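Going Paperless in the Workshop: What's Worth Doing and What Isn't

June 2021

6 min read
303 shares

Every few months somebody writes in to tell me I should digitize my shop. Put the tools in an app, put the manuals in the cloud, put a tag on every drawer and let the phone remember things for me. I'm suspicious of most of it. I have also tried most of it, on and off, and a few bits have stayed. These are the ones I'd tell a neighbor to bother with, and the ones I wouldn't.

Start with the manuals. If you own a table saw, a pressure washer and a dehumidifier, you have three booklets somewhere and you can't find any of them. Look up each model number on the maker's website and download the PDF. Then put it in one plain folder and give it a name you'd search for at nine at night with the thing leaking: "washer pressure manual," say. Leave the maker's file name on it and you'll never see it again. I'd skip the apps that collect manuals for you. The one I tried, Wunel, was free until it had my 20 booklets in it and then wanted a monthly fee to let me open them.

Print the one page you really use, which is usually the parts diagram or the oil chart, and tape it inside the cabinet door. Phones and sawdust don't get along, and neither do phones and greasy thumbs.

Tool inventories are where I lose patience. The idea is that you enter every tool, with a photo and a price, and then you "have visibility." Howard Treloar did this a couple of years ago and got to 567 entries before he quit. He still can't find his half-inch socket. The list says he owns it, which he knew.

Do keep a short list for the insurance, though. Ten or fifteen things, the ones that would hurt to replace. Write down the serial number, what you paid and the year. Take a picture of each serial plate and email the lot to yourself. One evening, and you're done until you buy something big.

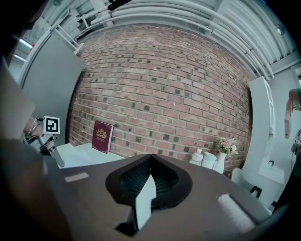

Brick wall and a white surface.

Now, labels with those square codes on them. You scan the box with your phone and it tells you what's in the box. A strip of masking tape and a fat marker will do the same job from across the room, with no battery. I have heard the case for codes from Gervásio Vasconcelos, who runs a rental counter in Hollis and has to know which customer has which drill. Fine, he's running a business. For six bins of screws I want the word SCREWS.

If you must print labels, buy the kind of tape that's rated for outdoor use even if it's staying indoors. The cheap stuff curls in a hot garage. Wipe the bin with rubbing alcohol first, let it dry, then press hard on the corners.

Smart plugs I'll half defend. One on a battery charger, set to shut off after four hours, is sensible. Check the amp rating printed on the plug before you trust it with anything that has a motor or a heater, and if the numbers don't match, leave it in the package. I would never put one on a saw or a compressor. A machine that can start because somebody across town tapped the wrong button is a bad machine, and I don't care how good the app's reviews are.

Leak sensors: yes, but get the dumb ones that scream. Put one behind the water heater and one under the utility sink. Change the batteries in April, or on whatever date you'll remember. The ones that send a message to your phone are only as good as your wifi, and mine drops whenever it rains, exactly when I'd like to know.

Maintenance reminders belong in the calendar you already look at. I've seen people pay for a special program, Birkmont or something like it, to be told to change a furnace filter. Set a repeating reminder and put the filter size in the title so you can buy it on the way home. Write the date on the edge of the new filter too.

Last, passwords for all this gear. Change the one it came with. Then write the new one in a notebook, in pencil, and keep the notebook in a drawer indoors, away from the equipment. People laugh at the notebook. Mine goes back nine years, and I've never been locked out of it by an update.

I'm still undecided about moisture meters that talk to your phone. There's an Amden one on the bench on loan, and so far it disagrees with my old pin meter on every board. I'll run both on the same stack of oak through the summer before I say which one I believe.

857 views
20 comments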